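How to Sort Small Plastic Pieces by Color

Updated 3/1/26

Small game pieces, counters and play figures end up mixed together sooner or later. Sorting them by color is slow work if you start picking straight out of a full box. The method on this page uses a green mat, a few open baskets and one tray, and it works for a handful of pieces or for a box of up to 3000.

What you need

A flat mat in a plain color that none of your pieces share. Green is a good choice for white, orange and purple pieces.
One basket or bin for each color. Baskets with slots or mesh let you see the contents from the side.
A shallow tray with a raised rim.
Labels or masking tape.

We use Fisillow baskets, but any kind will do if the slots are smaller than your smallest piece.

Step 1. Set out the containers

Put the containers near the edges of the mat and leave the middle clear. Give the largest color group the basket that is easiest to reach. Keep the tray for pieces you have not decided on yet — odd shapes, broken parts, anything that may belong to another set.

Step 2. Tip out a small batch

Pour a cupful onto the mat and spread it with the side of your hand until the pieces lie one deep. A heap hides the small parts at the bottom.

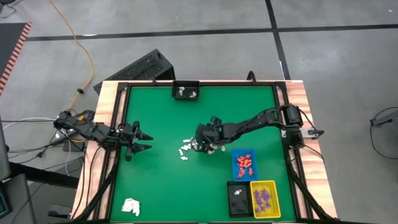

Take the brightest color first. Orange-red and purple pieces stand out well on green and go quickly, and what is left is mostly white. Finish one color before you start the next. Going back and forth between baskets is how pieces get dropped in the wrong one.

Step 3. Line up the pale pieces

Whites and creams are harder to tell apart, so don't try to sort them in a pile. Push them into a loose row across the mat and compare them side by side. Balls roll, so place them last and keep them away from the edge. Work in daylight if possible. Under a yellow lamp, cream and white look the same. 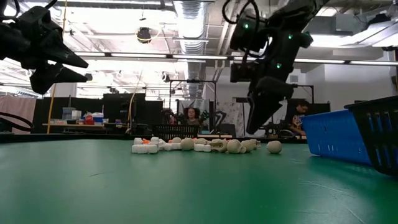
White blocks and cream-colored balls in a row on the green surface.

If a set has both balls and flat pieces, split by color first and by shape afterward. A mixed Arkico or Tromstead set sometimes has two whites that differ only slightly, and it is fine to keep those together.

Step 4. Clear the last few

When only a small cluster remains, turn each piece over before you put it away. Look for notches, chips and mold marks on the underside.

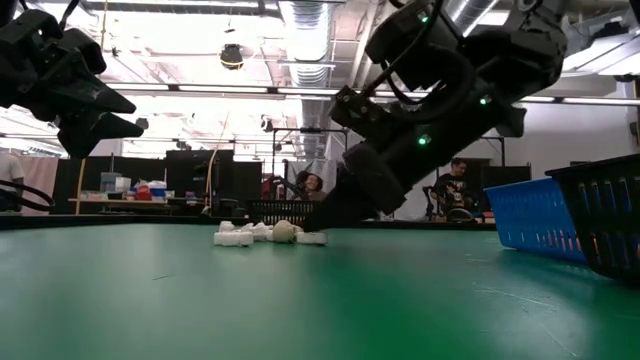
Flat pieces are the ones most often missed, especially at the far side of the mat. Run your hand once over the whole surface, then tip out the next batch.

Step 5. Store and label

Move each color to a lidded box or a zip bag and write the color and the set name on it. The shallow Dierckx boxes hold four bags each. Go through the tray last, and put anything you can't place in a bag marked "unsorted."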